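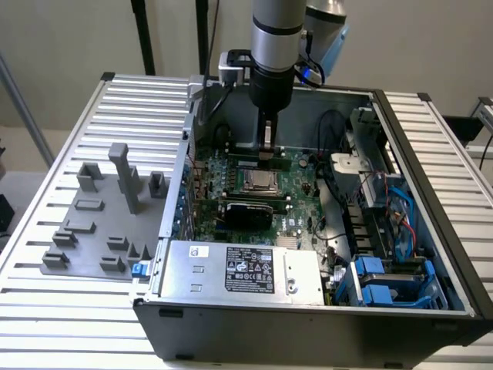
Tower on its side on the slatted table, cover off, before any parts came out.

March, 9:20. Second Oledier tower, asset tag 96. Nhi wants the memory and the graphics card pulled for the Kwofie bench and the rest put back on the shelf as spares.

Order I'm planning: graphics card, memory, then the blue data cables at the drive end. Power supply stays in. Last one I did, I left the supply for the end and had to work around its cables the whole time, but taking it out first was worse, so leave it.

The blue caddies go back in the cage they came from. Ekow mixed two sets last month and one wouldn't latch.

Don't touch the retention bracket on the socket. Boyang says the processor stays with the board, and we have no paste left. Tistik order still open.

11:40. Graphics card out, bagged and labeled. Memory out, 2 modules, both 1000 MB according to the inventory sheet, which can't be right. Asked Chutima to check.

Fine dust on the fan blades of the card. Brushed it off.

To do: data cables, then weigh the empty case for the Vambridge pickup form. Screws are in the tray with the masking tape on it.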